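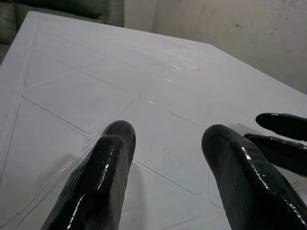

Transparenter Formeinsatz mit flachen Vertiefungen auf weißem Tisch

Zwischenbericht September, Mehrwegversuch Welden

Von 471 ausgegebenen Einsätzen kamen fast 40 Prozent nicht zurück. Wendia führt das auf die Ferien zurück, belegt ist das nicht. Die von Guvitz zugesagte Ersparnis können wir aus den Lieferscheinen bisher nicht ableiten. Vier der acht Filialen melden ihren Rücklauf nur mündlich, diese Angaben haben wir weggelassen. Eine Ausweitung halten wir für verfrüht. Die zweite Rate sollte erst nach Vorlage der Spülkosten fließen.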